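Setting Up a Drinks and Snacks Table
Session 4 handout – cups, lids and the self-service corner

Welcome back, everyone, and thank you for bearing with me last time when we ran over. We have a gentler session today, and most of it happens standing up, so do wear comfortable shoes and leave your bags at the back.
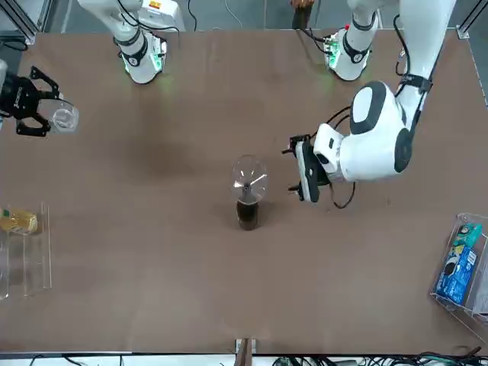 1. What we mean by a table that works

A good drinks table is one where a guest can walk up, find a cup, take something to nibble and move along without having to ask. That sounds like very little, I know, but think of the last busy reception you went to and how long you stood behind somebody hunting for the right cup! Most of the trouble comes from things being put down wherever there was room on the day.

In this course we keep to the same plan each time. Snacks go to the sides, the middle is for cups, and a good stretch of bare tabletop is left in front for hands, elbows and the odd handbag.

2. Clear cups and dark cups

We use both in class. Clear plastic cups are lovely for squash and fruit drinks, where the colour does half the work for you. They are also light, and a light cup on its side will roll further than you would think, so stand them up as you go or keep them nested until they are wanted.

Dark cups hide drips and tea stains rather well and give the table a bit of weight. Their drawback is that you can't see at a glance whether one has been used. Look inside every one before you put it out, please – every one, even if you took it from the cupboard yourself.

Handle all cups from the lower half. Fingers stay away from the rim, where somebody's mouth is going to be.

3. Clear pieces, lids and reflections

Clear plastic is a nuisance to check under bright lights, as streaks of reflected light can look very much like scratches (and the other way round, I'm afraid). Turn the piece slowly in your hand. If the streak moves as you turn, it is only the light. If it stays put, set the piece to one side and take another.

When you are fitting a lid, lay it flat and press gently round the edge with your thumbs, a little at a time. Pressing hard in the middle is how lids crack. Saqib Qureshi, who taught this session before me, used to have people do it with their eyes closed so that they felt the edge go down, and I still think it is worth ten minutes of anybody's time.

4. Clear holders for snacks

Clear racks and boxes let guests see what there is without rummaging. Put packets in with their fronts facing out and keep packets of a kind together, so that a blue-and-white one sits with its fellows. A brighter packet, yellow for instance, does well near the top of a rack, where it catches the eye from across the room.

Wipe the holders with a soft cloth, never the rough side of a sponge. Fingerprints show terribly.

5. Practice, in pairs

Lay out your half of the table with 13 cups, mixed, and two holders. Your partner then walks up as a guest and says aloud whatever made them stop or hesitate. Swap over and do it again. Write down the hesitations as they come, however small they seem, and bring the list to the front before the tea break.

For next time

Read the Jafri hall notes, which cover a reception for almost 2,000 guests, and sketch how you would divide the cups between tables. Pencil is fine. Lauri Tuominen will be taking the first half of session 5, so please be in your seats by half past nine.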